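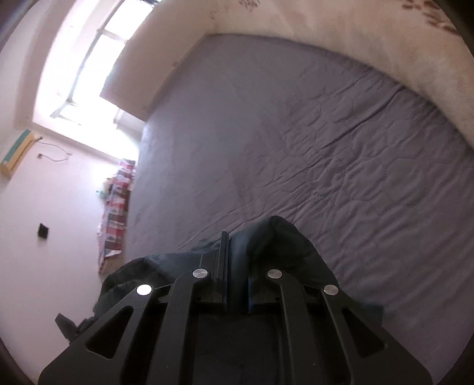 Tela verde grisácea sobre una colcha acolchada.

Cómo leer la ficha de estado de un cartel de cine antes de pujar

Las fichas de estado las escribe quien vende. Conviene recordarlo cada vez que uno lee «muy bueno para su edad», frase que no significa nada y que en Clurimen aparece en la mitad del catálogo.

1. Busque primero el entelado. Un cartel montado sobre lino puede esconder roturas, pliegues y papel repuesto. Si la ficha dice «restaurado por profesional» y no dice qué se restauró, pregunte. Si contestan con otra generalidad, pase al lote siguiente.

2. Pida fotos del reverso. Dorian Tanguy, que lleva 23 años comprando carteles de reestreno, no puja sin ellas. A mí me parecía una manía hasta que pagué 400 euros por un cartel «sin cinta» que tenía tiras amarillas en los 2 pliegues centrales, por detrás, claro.

3. Desconfíe de la escala de letras. La F de una casa es la VG de otra. Kandance publica sus criterios; Dokent usa las mismas siglas y no explica ninguna. Compare defectos concretos: agujeros de chincheta, pérdida de papel, decoloración, escritura.

4. Mida. Los márgenes recortados casi nunca se mencionan. Pida alto y ancho exactos y compárelos con otra copia de la misma tirada. Unos milímetros pueden ser normales; varios centímetros, no.

5. Pregunte por la fecha de impresión, que no es la de la película. Zachary Penner sostiene que basta con mirar el pie de imprenta. Yo no me fiaría tanto: hay reproducciones que lo copian entero, errata incluida.

Para piezas de más de 3.000 euros, exija un informe de alguien ajeno a la venta. El certificado propio que adjunta Zacharias es un papel bonito con sello.

Guarde las respuestas por escrito. Las que dan por teléfono no sirven para reclamar.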